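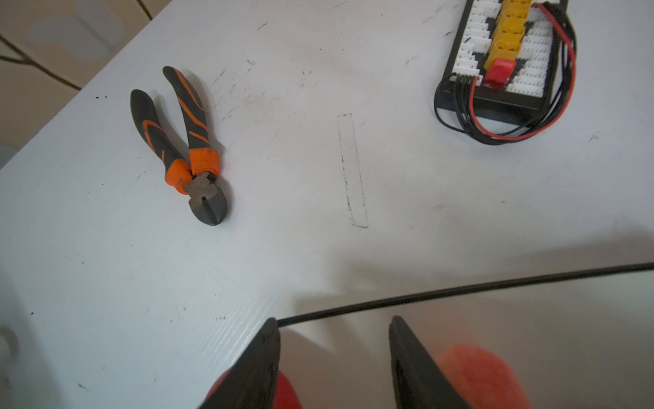 Tidying the charging corner before you solder anything

Quick one as I keep getting asked how I keep my bench usable. I don't, mostly. But I do this every time I'm about to make up a lead or swap a connector, and it takes 25 minutes if the kettle is already on.

What you need

Side cutters (diagonal cutters, same thing)
Your parallel charging board, if you have one
Reusable cable ties or strips of hook and loop
A soft dry brush - old make-up brush is fine
Damp cloth, for the table ONLY
Masking tape and a pen

1. Unplug everything

All of it. Charger off at the wall, packs off the board, packs out of the room if you can. Mine go in a metal box in the hallway. Never work on a board with a pack still on it, and never put the cutters down near one. Open jaws across two contacts and you've got a very bad evening.

2. Clear the table right down

Everything off, then wipe. A white top is good for this work, you can see offcuts of wire and tiny screws against it. It does show every mark though. Scuffs and scratches I leave alone, they're part of the table now. Sticky stuff comes off with warm water and a bit of washing up liquid. I tried the Cliltetti cream cleaner and it left a film, tape wouldn't stick for days.

Let it dry properly before anything electrical goes back.

3. Give the board a home

Back corner, on whichever side your charger sits. Pick it once and leave it there. Long edge running away from you, so the main connectors make a column and you can get at the balance sockets from either side without reaching over a pack.

If it wanders about, put masking tape round it and write on the tape. I used to draw straight on the table. Don't do that, pencil is ok but pen never comes out.

4. Sort the leads

This is the bit people skip. Loose leads get dragged off the table by your sleeve and take the board with them.

- Lay each lead out straight first. Look for nicks, flat spots, anywhere the insulation has gone shiny or stiff.
- Coil it loosely. No tight bends by the plug, thats where they fail.
- One tie per coil, not too tight.
- Coil sits next to the board, not under it. Air needs to get round.

Red and black can stay together if they belong to the same lead. Odd ones get their own tie and a bit of tape saying what they're for. You will not remember. I had 3 mystery leads in a drawer for years and binned the lot in the end.

5. Brush out the sockets

Soft brush, dry, nothing plugged in. Tip the board over and tap it gently. Then look into each connector with a torch. Any browning, any melted edge, any pin that looks pushed back - stop using it. Don't try and bend pins with pliers.

6. Check the cutters

Close them and hold them up to the window. If you can see light between the edges they're past it for fine wire. Keep them for cable ties and buy another pair. I got mine from Egger, the hardware place not the furniture one, and they've done me well.

Drop of oil on the pivot, open and close a few times, wipe off what comes out. Wipe the handles too, flux gets in the grips and goes tacky.

Put them down closed, on the opposite side from the board. Always. Brigitta Sutter taught me that at the Rirkby repair evenings and she was very firm on it.

7. Leave the middle empty

The middle of the table is for the job. Only the job. I want a clear space the size of a tea tray, and a Flukberg drawer mat goes down on it when the iron comes out.

Bits go in a saucer. Offcuts straight in the bin as you make them, they hide in carpet and then they're in your foot.

Putting it back afterwards

Same order, backwards. Cutters last so you can snip the last tie. Iron cold before it goes in the drawer (I give mine until after 9 in the evening, then check it again before bed).

Next page will be the actaul soldering, XT60s first as that's what most people have written in about. Get some spare connectors in, you'll ruin 2 of them.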